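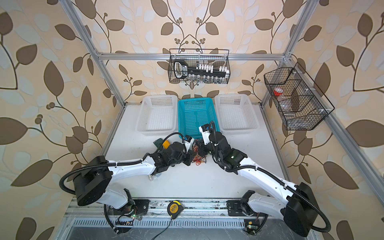
Both arms at the Raltby bench, with the coloured wires between the grippers and the three baskets behind.

The Raltby Comparison

Report to the Board of Acceptance, 27 March 2023

1. Appointment

I was appointed to compare two sets of gripper fingers, the first supplied by Bunotico and the second by Yurchenko, and to recommend one of them to the Board for purchase by the Brallow recovery works. The terms of my appointment required that I should have had no dealings with either supplier. I had had none. They did not ask whether I had had dealings with Brallow, and I record now, as I ought to have recorded then, that I sorted wire there by hand for eleven years before I entered the service of the Board.

The task was taken from the works' own manual. Black wire was to be lifted out of mixed wire and laid in the teal basket. The white baskets were for the other colours, and no wire was to be placed in them until the black had been dealt with. The manual gives a paragraph to this. When I was at the bench it was half a page, and it had been drafted by the woman who taught me, who allowed no word in it that she could not do with her own hands.

2. Conduct of the first session

The Bunotico fingers were fitted first, by lot. They close quickly and hold hard. On a stiff conductor they were very good, and I noted as much. On thin wire they had the fault common to their kind, which is that they took hold of whatever lay nearest and then of everything attached to it. A single attempt on one strand could bring the whole heap across the table, and the arm would stand with it raised until the controller gave up and opened.

I had been instructed to record each attempt as a success or a failure. There was no column for what happened in between. During the afternoon I began to keep a second sheet, for which I had no authority, and on it I wrote down how each attempt was made: whether the fingers came from above or along the wire, whether they closed at the first touch or waited. By the end of the session the second sheet was longer than the first. It is attached as Appendix B. The Board may strike it out.

I should say that the waiting was of interest to me. At Brallow we were taught to put a finger under the wire and leave it there for a breath before drawing, so that the heap could settle and show where it was held. It was called asking. I had not thought of the word in many years, and I found that I had written it on the sheet four times.

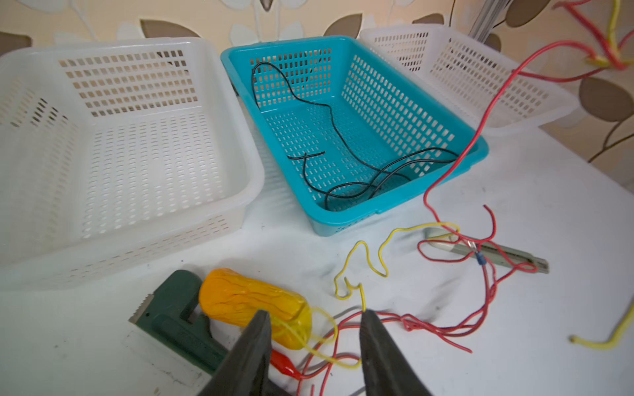
3. Conduct of the second session

The Yurchenko fingers were fitted in the morning and given the same task under the same controller, with the cameras left where they were. Each set was allowed 260 attempts, and the 30 minutes permitted for adjustment were used in full.

They are slow fingers. In the first hour I took this for a defect and marked it down accordingly. They would go in beside the tangle, stop, and remain stopped for so long that I twice looked to the controller for a fault. No fault was shown. They would then close and draw, and on a fair number of occasions one wire came away by itself.

I asked the technician whether a pause had been set. She examined the settings and told me that there was a delay before closing, that it had been supplied with the fingers, and that the note accompanying it said only "per Brallow bench practice". She asked whether that meant anything to me. I said that I should have to look into it.

I did look into it. Yurchenko had sent an engineer to the works for a month, some years before the hand benches were closed, to watch the sorters and take measurements. I remember the visit. We were told to carry on as usual, and naturally we did not, and the woman who had written the half page rapped the bench with her knuckles and told us that if we were to be measured we should at least be measured doing it properly. The engineer sat beside her for most of that month. I sat on her other side.

The pause in the Yurchenko fingers is therefore hers, so far as such a thing can belong to anyone. I compared it with my own hand that evening, after the technician had gone, with a length of black wire and the clock on the wall. I make no claim for the accuracy of the method.

4. Matters put to the suppliers

Both suppliers were invited to comment before the report was closed. I put the same question to each, namely whether a finger that waits should be marked for the time it loses or for the wires it does not disturb. I enclosed the sheets, and a view of the bench from the wrist camera.
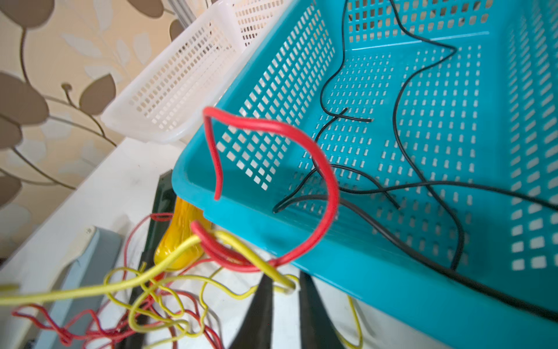 Bunotico replied that a gripper ought to be judged by what it delivers in an hour, that a delay could be added to any set of fingers by anyone with access to the controller, and that if the Board admired the pause so much it might have theirs with one at no additional charge. The letter went on to ask, courteously enough, how long I considered the correct pause to be, and on what authority.

I have given that question more of my time than the appointment allowed for. It is a proper question. I know the answer in my hand and cannot supply it in the form requested.

5. Finding

On the first sheet, which is the only one the terms of reference recognise, the two sets are close enough that I would not wish to see money spent on the difference. On stiff conductor Bunotico is to be preferred. On thin wire I prefer Yurchenko, and the Board now has before it every reason to treat that preference with caution.

I accordingly make no recommendation and ask to be released from the appointment. A second assessor should be named in April, from among those members of the service who have never worked at the benches. The arms, baskets and wire may remain at Raltby for that person's use.

I ask only that the paragraph in the manual be put back to its former length before the comparison is repeated. The works no longer holds a copy of the old page. I have written it out from memory as Appendix C, and have marked the one line of which I am not certain.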